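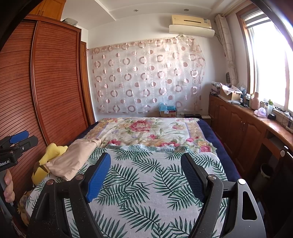
Bedding is our whole life this semester, so if you've been wondering why the robotics club keeps asking people about their blankets, now you know! We voted back in April to drop the line-follower races and do one long project instead, and the one that won was Tobias Iwasaki's pitch: collect enough good demonstrations of folding and tidying a bed that we can train a small arm to have a go at it. We named it Dododley, after a typo on the sign-up sheet that we all got attached to. You work with a gripper in each hand, like the pair with the blue pads over the palm-leaf blanket, and you do the chore with those instead of your fingers. Squeeze, lift, move, let go. It sounds like the easiest thing in the world and I was terrible at it for a week.

I should say for the new people that I'm Delphine Zamora, I do the club pages in this newsletter, and I joined because my roommate needed a ride to the first meeting. I can't solder. I can fold, though, or I thought I could until I had to do it with two black pincers that don't bend where my fingers bend. The first thing Tobias taught me was to slow down. The second was to stop tucking my chin in to see what I was doing, because your shoulders go up and then your wrists go stiff and the recording is all jerks and pauses.

As of Wednesday, August 28, 2024, we have 1,783 recorded tries, and 398 of those have made it through review. I know that looks like a sad fraction. Mehwish Arain runs the review and she's strict, and I've come around to her side of it. A try gets tossed if the cloth leaves the view for too long, if you drop it and grab it again without a clean restart, or if you start chatting to your partner and drift. (Guilty, many times over.) There's also a pile she hasn't gotten to yet, so the number that passes will go up, and she could really use another pair of eyes. If you're patient and like watching short clips of sheets, please write to her. She'll teach you the tags in one evening.

We spent a lot of meeting time on whether to tidy up before recording. Ubaldo Bianchini wanted plain beds, one blanket, nothing else anywhere near. Harriet Szabo wanted regular rooms with regular stuff, and Harriet won, mostly by asking Ubaldo what his own bed looked like that morning. So the rule now is that you leave the room alone. Patterned covers are welcome, and so are stuffed animals and pillows and whatever is piled up next to the window. Ubaldo still gets his plain set, a smaller one, and he's using it to see how much the mess matters. I'm hoping he'll write that up himself for the next issue, so everybody please nag him.

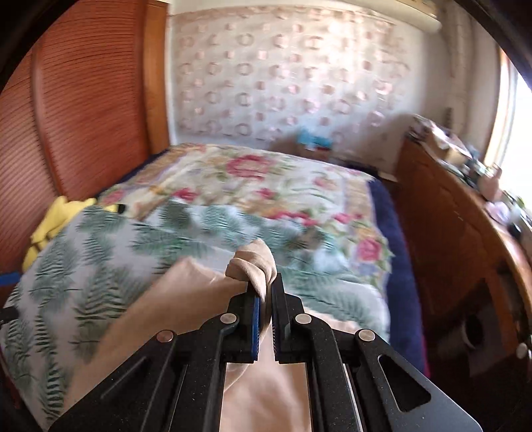 Picking up a big soft thing is the step I'd practice first if I were starting over. A stiff box doesn't care much where you grab it, but a blanket has opinions, and if you take too little it slides out and if you take too much the other layers come up with it. What I go for now is a decent bunch, so that a bit of cloth sticks up past the jaws the way that beige piece does, all gathered into rounded folds at the tip, with the rest hanging down behind. Then I know I've got hold of it and I can think about where it's going. The leafy cover is a good thing to practice over as well, as you can tell at a glance which layer is which! White on white is miserable. I did a white sheet on a white mattress pad and Mehwish sent nearly all of it back with a very polite note.

Some practical stuff before I forget. The grippers live in the gray tote in the club closet and they have to be signed out as a pair. Check the pivots before you leave, and if a jaw feels gritty, bring it to Harriet and don't oil it. (Somebody oiled one. It got on a pillowcase. We've all moved on.) Charge everything the night before. Sessions should stay under 3 hours including setup, and please take a break in the middle, your hands will thank you.

If you record at home, ask the people you live with first and make sure mail, family photos and laptop screens are put away. That's the one kind of tidying we do insist on. Tobias has a short form for it and he'll want it back before he uploads anything.

The arm itself is still on the bench. It's a secondhand Gusine that we bought with the bake sale money, and right now it can hold a washcloth and wave it at you, which got a huge cheer at the last meeting and probably shouldn't have. The plan is to start it on a washcloth, then a hand towel, then a baby blanket, and to bring whatever works by then to the Dorkivska student showcase. We get about three minutes on the floor there, plus a table for the rest of the day. I'd like us to let visitors try the hand-held grippers at the table. Folding a towel with them is way more fun than watching a video of me doing it.

We still need: one more reviewer for Mehwish, someone who can sew a quick hem, and clean blankets of any size with loud patterns. Drop those in the bin outside Bakker Hall, with your name on a tag if you want them back. And come to a meeting even if you've never touched a robot. I'll save you a seat by the closet, and I'll bring the lemon bars again.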